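Chapitre 4
Ranger petit : les objets qui n'ont pas de place

Je commence ce chapitre par un aveu de table. La mienne est ronde, elle sert aux repas, au courrier, aux bricolages du dimanche, et je n'ai jamais réussi à la garder vide plus de deux jours de suite. Dans les trois premiers chapitres, on a parlé des meubles, des placards, des gros volumes (le linge, la vaisselle, les valises), et franchement c'était la partie facile ! Une valise, on sait où elle va parce qu'il n'y a que deux endroits où elle entre. Un cutter, lui, entre partout, et c'est bien le problème.

Quand j'animais les ateliers de Flestanine, je demandais à chacun de vider un tiroir, un seul, celui qu'on n'ouvre qu'en soupirant. On y trouvait toujours un peu les mêmes familles : ce qui coupe, ce qui se branche, ce qui se boit ou se verse, et puis les boîtes, les boîtes, encore les boîtes. J'ai gardé l'habitude de travailler sur une table claire, les choses posées à plat et pas trop serrées, pour que l'œil puisse faire le tri avant la main. Des cutters jaunes, un adaptateur de prise, des gobelets en carton, un dessous en liège, un carton rouge qui prend toute la place : voilà de quoi s'occuper un bon moment.

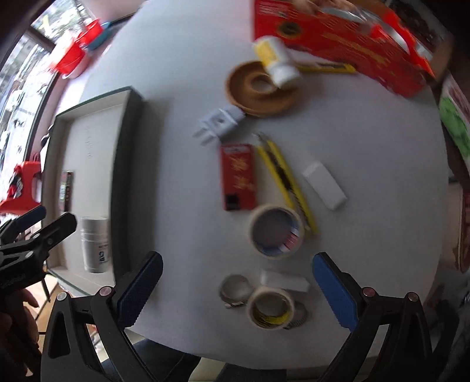 Et pourquoi ne pas tout mettre dans une seule grande boîte, m'a-t-on objecté à Nalgate, puisque de toute façon on finit par chercher ? La remarque m'a agacée sur le coup, je l'avoue, et puis j'y ai repensé dans le train du retour. Une grande boîte, ça marche très bien pendant une semaine. Ensuite les petites choses descendent au fond, les grandes restent dessus, et on rachète un cutter faute d'avoir retrouvé l'autre.

Je préfère de loin le couvercle retourné (vous allez le voir revenir souvent, ce couvercle !). Un bord bas, un fond clair, et tout ce qu'on y pose reste visible. On peut y réunir une famille d'objets, le glisser sur une étagère, le ressortir d'une main. Pour les lames, en revanche, je suis plus sévère : rentrées, bloquées, toutes dans le même sens, et dans un endroit fermé s'il y a des enfants à la maison.

Dans la section 4.1, on apprendra à former des familles sans y passer la soirée. La section 4.2 traite des contenants de récupération, avec le cas de l'atelier Talpur, où l'on a rangé 529 petits objets sans acheter un seul bac. La 4.3 est consacrée aux étiquettes, sujet sur lequel j'ai changé d'avis depuis la première édition.

Avant de continuer, choisissez une surface chez vous, videz-y un tiroir et gardez de quoi noter. L'exercice 16, en fin de chapitre, repartira de ce que vous aurez étalé.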